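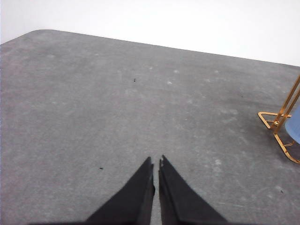 Attachment 1 – gray surface, white wall behind

Ticket: Muster calendar sends every reminder twice
Opened by: Weidong Fang
Date: 11/03/2022
Status: waiting on customer

Hello, and thank you for picking this up so fast! I run the sign-up calendar for our choir in Gernescombe, and we have been happy with Muster ever since we moved over in July. The trouble is that all 35 singers now get each rehearsal reminder twice, 8 minutes apart, and a few of the older members have started writing back to ask if there are two rehearsals (bless them).

What I have tried so far: I signed out and back in, turned reminders off and on again, and deleted the spring concert group, which I thought might be a leftover copy. I also made a test event with only myself on it, and I got just the one email – so the fault seems to follow the group and leave single people alone.

Reply from Liao, Support

Hi Weidong, thanks for such a careful write-up, it saved me a good deal of digging. Your group is linked to two calendars, the current one and the one brought over from Plenden when you moved. Both are still sending. Please open Settings, then Linked calendars, and switch off the Plenden entry. Don't delete it yet, as your old attendance notes are stored there. Then send a test reminder to the whole group and let me know how many copies you get.

Weidong Fang

Found it, and it's switched off now. I'll send the test after supper and write back once people have had a chance to look.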